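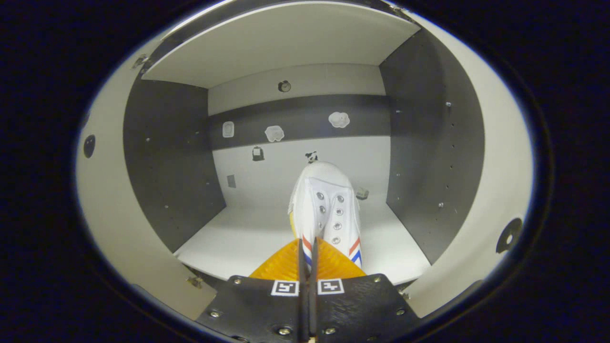 Workshop > Notebook > Canvas and covers

Jul 20, 2020
Lachlan Mowat

Eyelets on the Bratow cover. It came back with the luff side pulled out again, same corner as in November, and this time the cloth has gone as well as the brass. The holes have stretched long and the threads are cut on the loaded side. I think the eyelets were set too near the hem and too far apart, so each one takes a straight pull on its own. A canvas shoe spreads the load much better, with its silver eyelets set close together in two short columns up the throat, and those are little things in light cloth. Ours are far bigger and still tear, so I don't want to go up another size. Closer spacing and a doubled hem first.

Unpicked the hem from the corner to the second strap. Old thread is rotten and comes away by hand, the newer repair has to be cut. Trimmed the torn strip back to sound cloth and let in a new piece of the Novard, which is a shade lighter than the cover. It will show. I rang and they don't mind.

Test strips before touching the cover itself. Three strips of Novard, all with the same eyelet from the Jamard press:

Strip A, single hem, hole punched the usual size. Hung the weights on overnight. Washer has turned and there is a gap you can get a fingernail in.

Strip B, double hem, usual hole. Held, slight pucker on the loaded side.

Strip C, double hem with a scrap of webbing inside, hole punched one size down and the cloth worked over the barrel with the fid. Held with no movement I can find. Slow to do, though, and the press wants a second pull to close the washer.

Going with C for the corner and B for the rest. The webbing makes the hem too stiff to roll if it runs the whole length.

Spacing: new centres at 107 mm from the corner to the first strap, then back to the old spacing so the existing lashing points still line up. That makes 11 new eyelets. Mark them from the corner and not from the strap, as the strap is out of true and I got caught by that on the Ekwueme awning.

Press notes. The lower die is chipped on one side. It leaves a burr on the back of the washer which will saw at the lashing. I turned the die so the chip faces the hem and dressed each washer with the fine file. Needs a new die before the awnings come in. Box of 1000 brass is nearly finished too, and what is left at the bottom is mostly washers with no barrels to match. Add both to the order.

Sewing: 29 stitches to the hand's width on the old hem, far too tight, more or less a perforated line. Let it out on the new piece. Two rows, waxed thread, and backstitched at both ends. The machine skipped where the webbing starts, so I walked it over that part by hand with the wheel.

Still to do: second row along the strap, wax the seam, re-proof the new piece once the thread has settled. Lashing line is frayed at the corner end and I haven't asked whether they want it replaced. Strips A to C are labelled and hanging behind the press, please leave the weights on C.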